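Minport Local Post Catalogue: data card and read-me
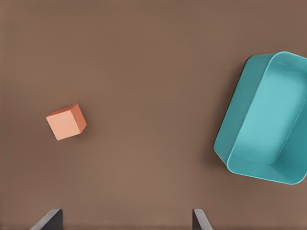 What does the catalogue cover?

Stamps, labels and postal stationery issued by the Minport harbour and island carriers, together with the overprints made at Skerkow and Dratholm when stocks ran short. Government issues used on the same covers are noted in the remarks field but do not get entries of their own.

Where it came from

The starting point was the card index kept by Rigoberto Sandoval, who collected Minport from the first parcel labels onwards and wrote up each item in pencil. Montserrat Ochoa typed the cards into a spreadsheet and added her own holding of Dratholm material. The Ochoa numbers still used by many dealers come from that first spreadsheet, and we have kept them in a separate column so that old auction lots can be matched up.

Tomás Ramalho rewrote the overprint section after comparing settings across several collections. Deirdre Brophy looks after the covers and postmarks. Corrections to either part should say which column they refer to.

There are 2000 entries in the present version. An entry is one catalogued variety, so a single stamp with a normal and an inverted overprint takes up two rows.

Files

stamps.csv - the main list, one row per variety
overprints.csv - types and settings, linked to the main list by the setting column
covers.csv - recorded covers and large pieces
postmarks.csv - cancellations with earliest and latest recorded use
changes.txt - what was altered and by whom
scans - a folder of reference scans, named by catalogue number

All the text files are UTF-8 with commas between fields. Spreadsheet programs sometimes turn catalogue numbers such as 3-2 into dates. Import that column as text.

Columns in stamps.csv

number - our catalogue number. The letter in front gives the place: M for Minport, S for Skerkow, D for Dratholm.
ochoa - the old Ochoa number, blank if there was none
value - face value as printed, before any surcharge
surcharge - new value, if any
colour - in words, from the list in the next section
paper - wove, laid or thin wove
perf - gauge to the nearest half, or "imperf", or "roulette"
setting - overprint setting, blank for unoverprinted stamps
status - see further down
remarks - free text, often untidy

Colours

Colour names are the weakest part of the data. Sandoval used his own names and was consistent with them, but Ochoa's cards were written over many years and under different lamps. We have cut the list down and merged shades that could not be told apart by two people looking separately. "Rose" now takes in what used to be rose, pale rose and rose-pink. "Slate" and "grey-blue" remain separate as they come from different printings.

Please do not use the scans to settle a shade. They were made on two scanners and no correction has been applied.

Overprint settings

The Dratholm surcharge was applied by hand from loose type, in blocks of 40. Five settings are recognised. Setting A has the wide bar and the full-size figures. In B the bar was replaced by a shorter one and the third figure in the top row is from a smaller fount. C and D differ only in spacing, and a single stamp often cannot be placed in one or the other, so the column then reads C/D. E is known from one part sheet and a few singles.

Skerkow used a rubber handstamp, so there are no settings in the proper sense. The column gives the state of the handstamp instead: 1 for clean, 2 for the state with the broken K. Doubled strikes are listed where the two impressions are clearly apart. Slight smears are not.

Status codes

G - genuine, seen by at least one of the editors
R - reported, not seen
Q - questioned
F - forgery, listed so that it can be recognised
X - deleted, number not to be used again

The R entries mostly come from old auction catalogues with no plate. If you own any of these we would very much like a scan of the front and the back. A stamp moves from R to G only when one of us has handled it or seen a good scan of both sides.

Forgeries

Two groups are common. The first is a photographic copy of the Minport 75 on paper that is too white, perforated 11 where the originals are 11½. The second is a false Dratholm surcharge on genuine stamps, which is harder. The false bar has square ends and the ink does not sink into the paper. Crisóforo Ponce has written notes on this second group and they are quoted at length in the remarks for D14 to D19.

Known problems

The postmark file is thin for Skerkow. The island office seems to have had two cancellers in use at once and we have not managed to separate them.

Several covers appear twice, once from a sale and once from the buyer's own list. Brophy has joined the ones with matching addresses.

Perforation is missing for most of the parcel labels. Sandoval did not measure them and his labels were sold before anybody else could.

Numbers M88 to M91 are out of order. They were added late and moving them would have broken the references in overprints.csv.

There are no prices and there will not be any.

Corrections and additions

Send one message per item if you can, with the catalogue number in the subject line. For a new variety give the size of the design in millimetres, the gauge, and scans at a resolution high enough to show the paper. Scans should have a plain dark background and must not be sharpened. Say whether you are willing to be named in changes.txt. Owners are otherwise left out, and the covers file gives no addresses of living people.

New versions come out in December. Small mistakes are put right in between without a new version number, so check changes.txt before quoting an entry in print.

Use

The lists may be copied and reprinted if the catalogue is named as the source. The scans belong to the owners of the stamps - ask before publishing them.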